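Stretched neckline on a cable knit sweater – fold or hang, and can it be reshaped?

Posted in Laundry and Clothing Care

chuensuk_hill
I am sorting a season's worth of family clothing that has been piled on the bed since Wednesday. Most of it is simple: jeans, sweatshirts, one padded jacket. The knits are the problem. Several have ribbed collars that no longer lie flat, and I suspect the way they have been stored.

Current storage is a rail with thin wire hangers. I have a chest of drawers available, internal depth 15 cm per drawer, and one lidded box under the bed. The sweaters are a mix of acrylic and wool blend. Labels say 800 rpm maximum spin on the wool blends, and I have kept to that.

What I need to know: whether a ribbed collar can be brought back to size, and how the knits should be stored afterward. The room gets damp in the rainy months, if that affects the method.

Plarneo
Check the collar before you decide anything. Hold it by both sides of the ribbing, draw it open gently, and let go. Ribbing in good condition closes again within a second or two. If it stays open and the edge looks wavy, the yarn has relaxed and needs treatment. 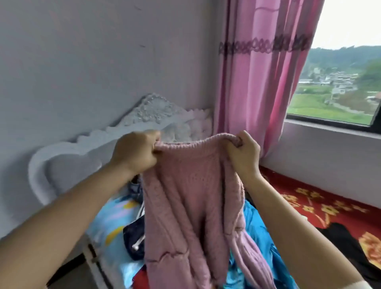

Can a cable knit sweater be stored on a hanger if the hanger is padded?

For a few days, yes, but for a season it should be folded. Cable patterns use more yarn than plain stitch, so the garment is heavy for its size and the shoulders and neckline carry all of that weight. Padding spreads the load and prevents the pointed bumps at the shoulder. It does not stop the lengthening.

For reshaping, the fiber decides the method.

Wool blend: wet the collar only, with cool water. Press out the excess in a towel – no wringing. Lay the sweater flat, push the ribs together with your fingers until the opening is slightly smaller than you want, and leave it until fully dry. In a damp room that can take two days. A fan helps, a radiator does not.

Acrylic: cool water does very little. Steam will move it, but too much steam makes acrylic limp permanently. Hold the iron well above the fabric, two short bursts, then shape by hand and let it cool before you lift it. Test on the inside of the hem first.

If neither works, run a length of thin elastic thread through the back of the ribbing, two rows, and tie off at a seam.

For folding: face down, sleeves across the back, then in thirds from the hem. With 15 cm of depth, do not stack more than four heavy knits per drawer. Put the padded jacket on the rail instead. Down and synthetic fill both lose loft under weight.

skovard_attic
I just put everything in vacuum bags. Takes up no space. Never looked at the collars to be honest, they come out creased but they are sweaters.

Clestport
I would not use vacuum bags for the wool blends. Compression for months sets creases into the cables, and any moisture left in the yarn is sealed in with it. The previous poster may have a drier house.

On the damp: aim for relative humidity near 50 percent in the drawer. A cheap hygrometer is enough. Leave a gap behind the chest if it stands on an outside wall, and air the drawers on dry mornings. The under-bed box is the worst place for wool unless the lid is vented. Use it for denim and cotton.

Wash before storing, including items worn once. Moths go for skin oils and food traces, and collars and cuffs have the most of both. On the spin limit, 800 is a ceiling. I use a lower setting for anything with open stitches and finish with a towel.

chuensuk_hill
Thank you. The collar test separated them quickly. Two wool blends are drying flat now and the acrylics will wait until I have tested the steam on a hem. Denim is going in the box.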